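Print this page
E-mail this page

Fuse insertion demos, two arms: how many and how varied?

Posted by dkowal_prisetel

Hi all. In a bit of a hurry as I have the cell until end of next week and then it goes to another group.

Setup: two arms over a table, parallel grippers, small camera on each wrist plus one fixed overhead. Task is putting blade fuses into a plastic fuse block. One arm steadies the block, the other brings the fuse and pushes it home. Teleoperated, I drive both arms myself, leader arms on a bench behind. Recording joint positions, gripper width and all three cameras.

So far I have 2000 episodes. Sounds like a lot. The policy trained on them gets the fuse over the right slot nearly every time and then just sort of hovers. Or it comes down a hair off, touches the rib between two slots, and leans on it untill the force limit trips. Then nothing. Doesn't back off, doesn't wiggle, doesn't try again.

What I've done so far:

- same block every time, small changes in position
- mostly one fuse color
- threw away every episode where I fumbled the insertion
- wrist camera on the steadying arm, wasn't sure if it helps so it's in there but I could drop it

Is it just more data? I could probably do another 2000 if I skip lunch, but would like to know it's worth it first. Also is anyone labeling the phases by hand or is that a waste of time. Also is it bad that the fingers scuff?

Thanks, any help appreciated, even "you did it wrong".

Posted by Fiona Lamont

Stop collecting for a day. You don't need another 2000 of the same.

The thing that jumps out is you threw away the fumbles. Those are the episodes you want! Your policy has never once seen a fuse sitting on a rib. So it gets there, has no clue, and pushes. Go back and see if the raw files are still on disk, if they are then pull out the ones where you missed and then recovered. Keep the miss and the recovery in one episode, don't trim. The ones where you missed and gave up, leave those out or tag them.

If the raw files are gone, collect recoveries on purpose. What we do at Celldale:

Start the episode with the fuse already wrong. On the rib, tilted, one leg in and one leg out, rotated in the fingers. Then fix it. Short episodes, ten seconds or so, you get through a lot of them. Lift a little first, then shift, then down. Always lift. If you drag it sideways under load the policy learns to drag and you will be replacing blocks.

Same with the start state of the block. Don't always begin with it empty. Some with one fuse in at the end, some with two, some with only one slot left. A fuse already seated next door changes what the camera sees and it changes where your fingers can go. We had a policy that was great on an empty block and hopeless as soon as there was a neighbor.

Keep the wrist camera on the steadying arm. I'd argue it's your best one. The inserting arm blocks its own view right at the end, the tip and the fuse are all one dark lump from up there, and overhead is too far away to see which slot is which. From the holding side you get the front of the block and the slots and the other gripper coming down all in one view. 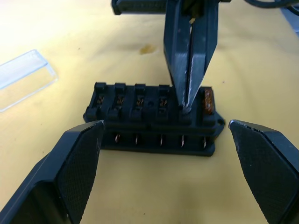
Check your lighting while you're at it. If one corner of the table is blowing out to white, the exposure hunts when the arm moves and then the slots go dark in some episodes and not others. Lock exposure and white balance on all three. Write the values down somewhere, we forgot once and had to guess them back from old recordings.

Clear parts are a pain too. If the block has a clear cover, decide now whether it's on the table or not. I'd have it there in some episodes and gone in others, different spots. If it always sits in the same place the policy may start using it as a landmark, then somebody tidies up and it falls over.

Phase labels, we did it by hand on 12 episodes to see if it was any use, then wrote a dumb rule off gripper width and height that got close enough. Don't do it all by hand.

Scuffed fingers: worn black coating showing bare metal is just cosmetic for the motion, but it does make a bright streak in the camera and the streak grows. Mix old and new fingers if you have a spare set. Don't swap them all at once halfway thru and train on both halves without noting it. Ask me how I know.

Anyway 300 good recoveries will probably do more for you than the next 2000 clean ones. Retrain with what you have plus those and look at where it fails before collecting anything else.

Posted by wrenchmonk

Lower your force limit. Ours was way too high and it never had a reason to let go.

Also are you logging force? You list joints and gripper width and cameras. If there's no force in the observations it can't tell "on the rib" from "going in", looks about the same in pictures for the last couple mm. We added it on the Baxter line and it was night and day. Motor current is ok if you have no sensor, noisy but ok.

Posted by tslade

We just used a script for this. Find slot with the overhead camera, go down, spiral search if it hits somthing. Took 5 days start to finish. Not sure why you need learning unless the blocks change a lot. Do they change? If it's always the same block I'd do the script and go home.

Posted by dkowal_prisetel

Raw files are there!! Well, most. Lost the first batch in the move to the new drive.

@tslade they do change, there's a few different block types coming from Prisenance in July, some with lids that hinge. That's the whole reason for not scripting it. Though I might steal the spiral search to generate some recoveries, let the script do the searching and record that. No idea if it's a good mix with human ones.

@wrenchmonk no force, only current, and I wasn't saving it. Am now.

Fiona, that start-it-wrong thing is so obvious now I read it. Doing those first. Will I need to vary the slot evenly or is it ok to lean on the end ones, those fail most for me?

Posted by Fiona Lamont

Lean on the ends, fine, but keep some of every slot or it will drift toward the ends on its own. Record which slot in the episode name, you'll want it later.

On script and human mixed: keep them in separate folders, train once with and once without. The spiral looks nothing like what a hand does so it can go either way.

Print this page
E-mail this page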